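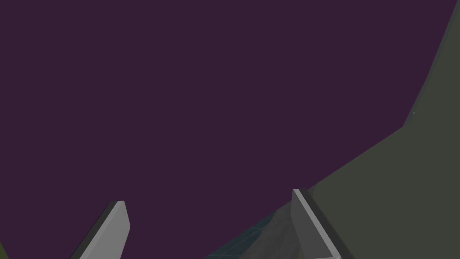
Community > Zirnia Teleop > Recording demos > Gripper closes too early in simulation

villanueva_lab
I'm recording demonstrations in the simulator with the hand controllers, two arms, wrist view on. The task is to pick up a block and pass it to the other arm. I've kept 414 demos so far. When I train on them, the gripper closes before it reaches the block. Should I record more, or is something wrong with the ones I have?

surnasthorpe
Don't record more yet. Play back a few and look at the moment you squeeze the trigger. If you start squeezing while the arm is still moving, the policy learns to do the same. I stop the arm, wait 5 frames, then close.

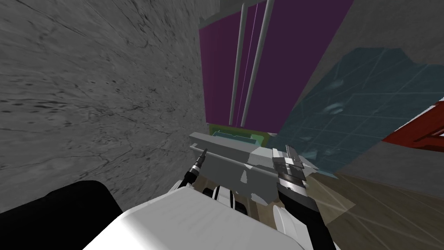

Also check that the gripper command is saved on the same time step as the wrist view. Mine was off by 6 steps after an update in April, and every demo from that month had to be fixed. A short script that shifts the column is enough.

k_sernmont
more data fixed it for me

tolva
Both could be true, but I'd look at the approach first. From the wrist view it's hard to judge distance when a plain gray surface takes up most of the picture. People guess, and they close early.
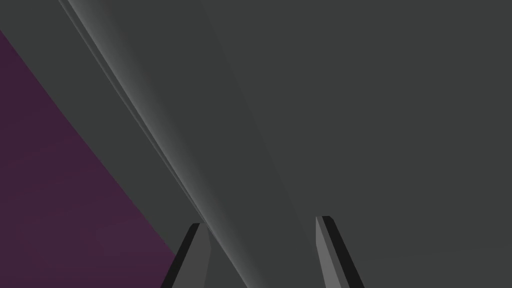
Wrist view, fingers open, close to a gray edge.

Turn on the side view while you record, even if you don't train on it. Then redo 6 demos slowly and compare them with your old ones before you throw anything out.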